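The Folding Hour
What happens to a hotel laundry when the people who fold begin to teach the machines

By Borislav Zupan

At six in the morning the laundry of Danolura is already loud. The big dryers turn, the radio plays something from the eighties, and Rebelo, who is supervisor for the early shift, walks between the tables with her coffee and looks at corners. A corner which is not straight she opens again, without a word, and everybody knows what it means.

The company washes for hotels and care homes in the whole valley of Skesley. It started with 13 workers. Today it has over 600 customers, and it cannot find enough people who want to stand eight hours at a table. Sheets and towels went to the machines long ago. Clothes did not. A sheet is always a sheet, but a cardigan from a care home can arrive inside out, with one sleeve knotted and a tissue in the pocket.

So in April the management made an offer. Those who wished could leave the table for a part of the week and do their folding with a pair of hand-held grippers, at home, on their own beds and sofas. The tool records how the cloth is taken and where it is held, and from this a robot arm should later learn. The hours are paid the same as in the hall.

I expected anger, and there was some. "They ask me to train the one who will take my chair," one of the older men told me, and he has not changed his mind. But two women at the same table signed on the first morning. One of them has a bad shoulder, and for her it was a simple calculation. 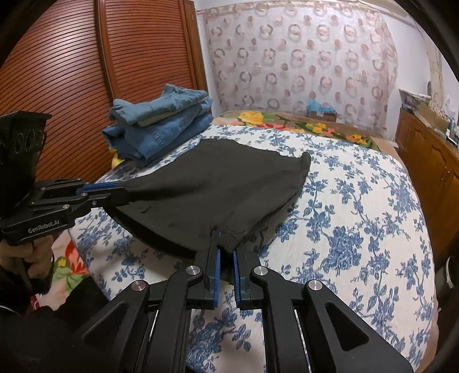

The first week is hard for everyone. With fingers you feel when the cloth has doubled; with two jaws you feel almost nothing, and you must look instead. People who fold a shirt in a few seconds suddenly need a minute. Rebelo tried it also and became so angry with one pair of trousers that she put the tools in a drawer until the next day.

After this comes something which the workers describe in a similar way. They begin to notice their own hands. Why do I take the hem before the shoulder? Why do I shake it here and not there? For twenty years it was never a question. Now there is a weekly meeting where such things are discussed, with real disagreement, and the younger ones write it down.

The robot itself, which the engineers call Joruda, stands behind a yellow line at the end of the hall. On the day of my visit it folded towels correctly and lost its fight with a hooded sweater. The women at the nearest table did not stop working, but they watched.

What is changed so far? Nobody has been dismissed, and the contract says that this cannot happen in the next 2 years. After that it says nothing. The union wants a payment for every recording that is used, and the firm prefers a fixed bonus. When I left, the two sides had still not agreed.

Rebelo has her own demand. If the machine learns from her people, she wants that it is checked by her people, at the same table, with the same rules for the corners. The management has promised to put this in writing before the summer.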